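4. Bench Trials of the Hultier Sorting Kit

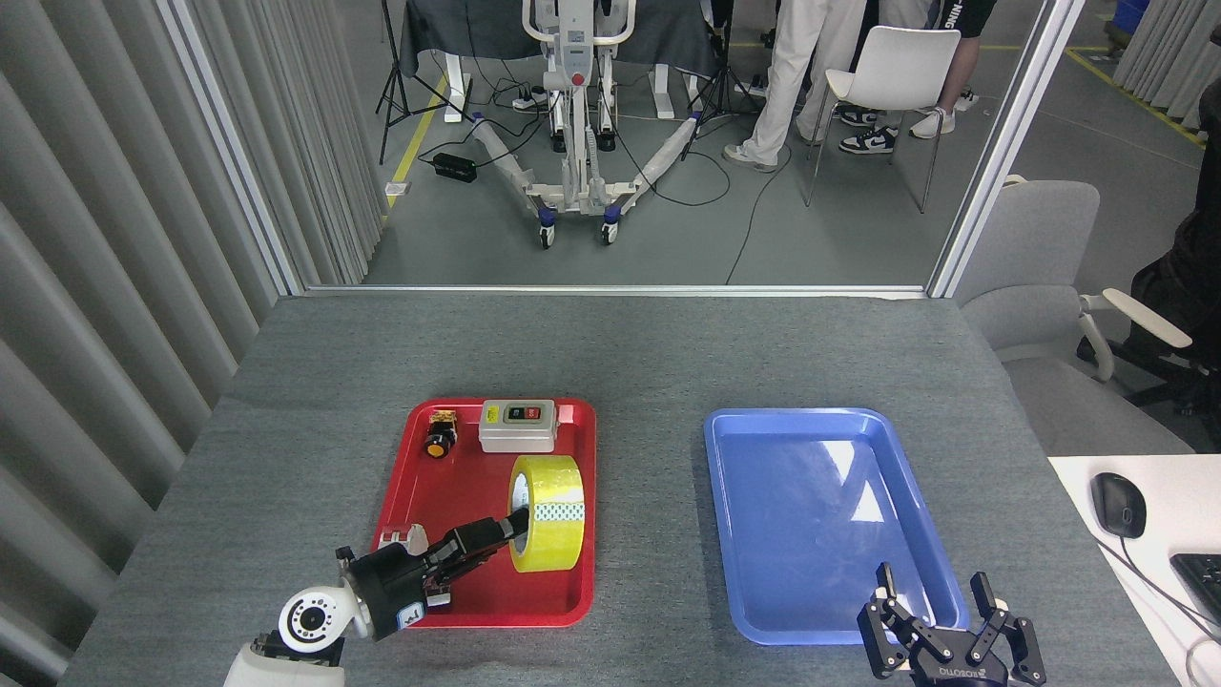
4.1 Task and Station Layout

Figure 3. Tray transfer with the Hultier kit. The left gripper is at the tape roll in the red tray; the blue tray is the target.

The Hultier kit is sold as a package of control software, a set of recorded example tasks and a setup service, to be run on a two-arm station that the buyer already owns. We tested it on the tray transfer task in Figure 3. Parts start in a red tray on the left of a grey felt surface and must end in a blue tray on the right. The set shown has three parts: a push-button switch with a yellow button, a white switch box with a green and a red button, and a roll of yellow packing tape.

The parts were chosen because they call for different grasps. The switch box has flat sides and can be picked up from above with little planning. The push-button switch is small and sits close to the tray rim, so the fingers need a narrow approach angle. The tape roll can be held across its width or through the hollow core. When it stands on its edge, the kit favours the core, with the fingers entering at a slant as in Figure 3. The raised rims of both trays limit how low the wrist can travel, and the vendor's default clearance was kept for all trials.

4.2 Procedure

Setup followed the printed guide supplied with the kit. Flor Valderrama and Kerubo Temba placed the parts by hand before each trial, using a list of positions drawn up in October by Sheyla Ríos, who took no further part in the runs. The list included 40 start layouts. Each layout was repeated until the station had logged 1,374 grasp attempts in total. An attempt was counted from the moment the gripper crossed the tray rim to the moment it either released the part over the target tray or withdrew without it.

No retraining was allowed between layouts. The operator could pause the station but could not correct a grasp in progress. Overhead lighting was left at its normal level, although the glossy bottom of the blue tray returns bright patches to the camera. The vendor's guide recommends matte trays. We kept the glossy one so that the results would apply to sites that have not changed their stock.

4.3 Observations

Failures were not spread evenly over the parts. The switch box gave the fewest. Most of the remainder came from the tape roll, where a finger touched the rim of the core and the roll turned before the grasp closed. In 19 attempts the roll fell flat, and the kit then switched to an outer grasp without operator input. The push-button switch was most often lost when its starting position left little room between the part and the corner of the tray.

The status display reported a completed grasp in several cases where the fingers had closed on nothing. This fault was sent to the vendor, and a revised threshold was supplied after the trials had closed. It has not been tested here.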